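Board: Manipulation Learning > Methods and Results
Thread: Patterned cloth vs. plain mat for two-arm plug and socket data

gmertens
Started 25 Dec 2022

I put the Grivham numbers together this week and want opinions before we commit to a January run. We recorded 147 teleoperated demos on the two-arm cell, all with power strips, cube sockets and adapters on the floral tablecloth. Same policy code as the plain mat set, same training length. We rolled each policy out on the plain mat and on a striped cloth neither one had seen.

The cloth policy did better on the striped cloth and slightly worse on the plain mat. Wrist view from one of the cloth demos, right and left cameras are the same model: 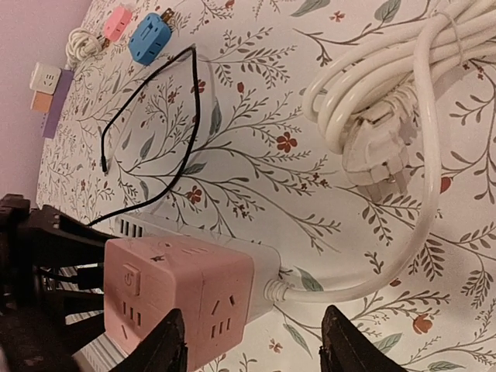

Does the policy get the wrist views only, or the fixed camera too?

Both wrist views and one fixed view go in, all resized to the same resolution.

Griet Mertens

tovonex_dan

How many rollouts per condition? "Slightly worse" could be noise.

gmertens

15 per condition per policy. I agree that's thin. The gap on the striped cloth was large enough that I believe it. The one on the plain mat I wouldn't defend.

sivamarar

I don't think you can credit the cloth. The two sets were recorded months apart, and your operators got better in between. Smoother demos alone could give you that gap. We saw it on the Pasaribu set: 735 demos, and the last batch trained a better policy than the first batch at equal size. Same mat the whole time.

The other thing is contact. The wrist camera loses the part that matters when the gripper brings one piece up to another. I'd look at those moments before blaming the background.

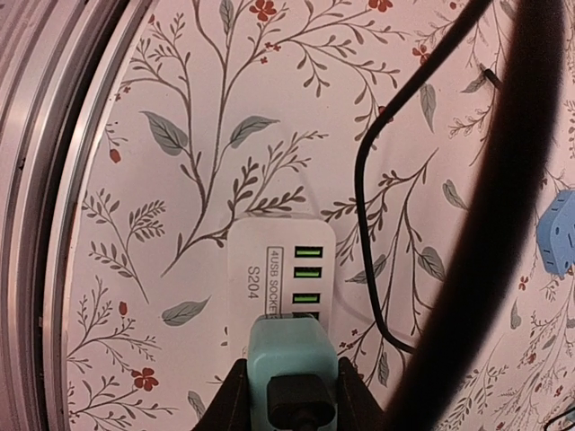
Wrist view, teal adapter in the gripper against the 4USB hub.

The bottom port is nearly all hidden there. A cleaner background doesn't help with that.

Sivaprasad Marar

rumaria_lab

Disagree with Siva on operator skill. We swapped operators halfway through a set and saw no change we could measure. Clutter density mattered more for us. What does a typical layout look like from the fixed camera?

gmertens

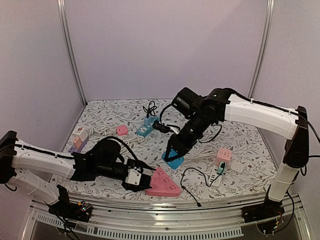

Fixed camera, left gripper holding the pink strip, right gripper over the blue one.

Layouts get reshuffled between demos. Cables are left however they fall. The plain mat set had fewer loose cables, so that's a second thing that changed. I should have said so in the first post.

tovonex_dan

Then you have three variables: surface, operator practice and cables. I wouldn't write this up as a background result.

sivamarar

Agreed. Record both surfaces in the same sessions, alternating, with the same object list. It costs you some setup time and removes most of the argument.

gmertens

OK, that's fair. Plan for January is to alternate cloth and mat in every session, 3 operators, each doing both. Object list stays fixed and the cable count goes in the log.
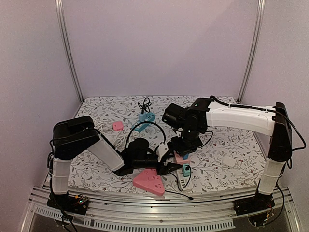
I'll also raise the rollouts, and score grasp and placement separately. Right now a dropped strip and a missed plug both count as a plain failure, and that hides too much.

rumaria_lab

Score them separately for the old rollouts too if you kept the video. You may find the mat gap is all in one stage.

gmertens

Video is kept. I'll rescore and post the table in this thread.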